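Filed under: Home Networking / Threads

1/ Moved the house off a single all-in-one router in November. Notes for anyone with the same layout: two floors, plaster walls, one cable drop that ends in the wrong room.

2/ Old setup was a Zurnier unit in the hall closet. Upstairs desk got 34 Mbps on a 300 Mbps plan. Same laptop on a cable at the closet got the full 300, so the line was fine and the radio path wasn't.

3/ First attempt was a repeater halfway up the stairs. It listens and talks on one radio, so you lose half the airtime before the walls take their share. Returned it.

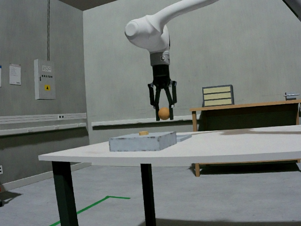
4/ Second attempt: a Polgate access point upstairs, fed by a flat cable along the baseboard. Desk went to 163 with default settings. Default channel width was 20 MHz.

5/ Set it to 80 MHz on the 5 GHz band and got 279 at the same desk. Your neighbors decide whether you can do this. Mine are far enough away. In an apartment I'd stop at 40.

6/ Turn transmit power down. Both units shipped on high, and phones hung on to the downstairs one long after they should have let go. Medium on 5 GHz, low on 2.4 - roaming got sorted the same evening. 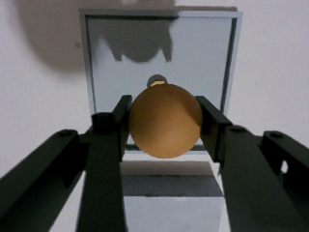
Orange ball in the gripper, close up. Rendered.

7/ Use the same network name and password on both units, but different channels. If the security modes don't match, some devices treat them as two networks and sulk. The Prendico thermostat refused WPA3 entirely, so it lives on a separate 2.4 GHz name with WPA2.

8/ Only one box should hand out addresses. I left DHCP running on the second one for an hour and the printer ended up on a subnet of its own. 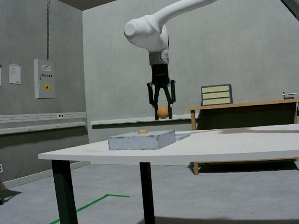

9/ Cable matters less than people say at this length. The flat one is Cat 6 from Aaltonen and it links at gigabit. Check the link light before you staple anything down - my first crimp came up at 100.

10/ Still open: the back porch. Signal drops at the kitchen door, and I suspect foil-backed insulation. Will test with the upstairs unit moved one room over before buying a third.

Last updated: November
379 likes · 34 reposts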